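The Second Chorus

When Fumiko Nakajima was nineteen, she sang in the only pop group that ever came out of Pedthorpe. They were called Pikenura, and they made one record. The factory pressed 2,000 copies and 1,700 of them came back.

Now she taught piano to children, and she did not speak of it. So she was surprised when Ayane Sugiyama, her most lazy student, put the record on the piano lid.

"My grandmother had it," said Ayane. "Is this you, with the big hair?"

"It was the hair of that time," said Fumiko.

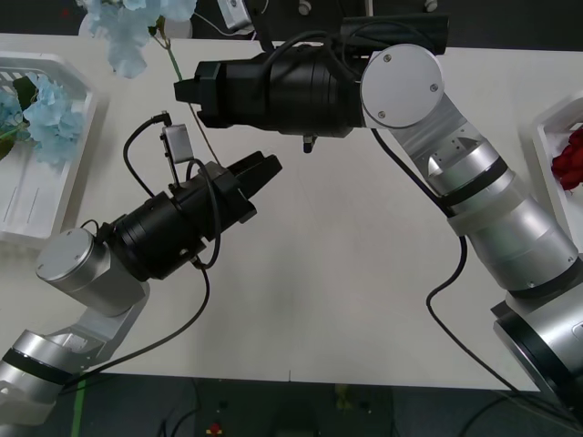 White table with two robot arms.

They listened to it together. The drums were too loud, and the singer - it was strange to think of her as "I" - came in early on the second chorus. Fumiko remembered that evening in April very well. Myrtle Quintanilla, the producer, had stopped the tape and said, "We keep it. You sound as if you cannot wait."

At that time Fumiko had been ashamed. She had asked for one more take, but there was no money for one more take.
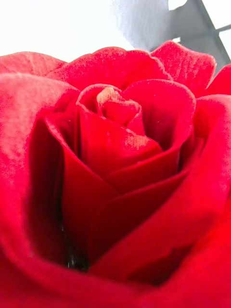
"You are early there," said Ayane.

"Yes."

"I like it. Can you teach me this one, and not the Furukawa exercises?"

Fumiko looked for the chords with her left hand. She had thought they were gone, but they were waiting under her fingers, all four of them. Ayane began to sing, quietly at first. When the second chorus came, both of them were early.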